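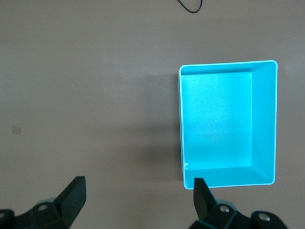 Home Organization Basics, Handout 3: One Bin, One Table

Hi again! Tonight we slow way down and work with a single open bin and a bare stretch of tabletop. I know you all want to get to closets, but give me 45 minutes on this first.

Pick a bin with plain sides and no lid. I love a loud color like turquoise because you can find it from across the room (my own bins at home are gray and I lose them constantly). Put it to one side of the table and leave the rest of the surface for sorting.
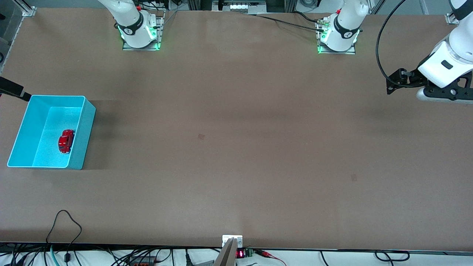

Page last changed: 2025-06-03

Brown paper makes a great cover for a sorting table — it's cheap, and you can write your category names right on it. Yesenia Apaza tapes hers down at the corners, and I've started copying her. Run your hand over the surface before you begin. Crumbs and grit get into everything!

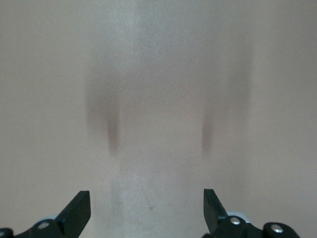

For Next Week

Clear one drawer onto a table, sort it for 30 minutes, and bring me your list of what stayed. Rigoberto Villca has spare bins if you need to borrow one.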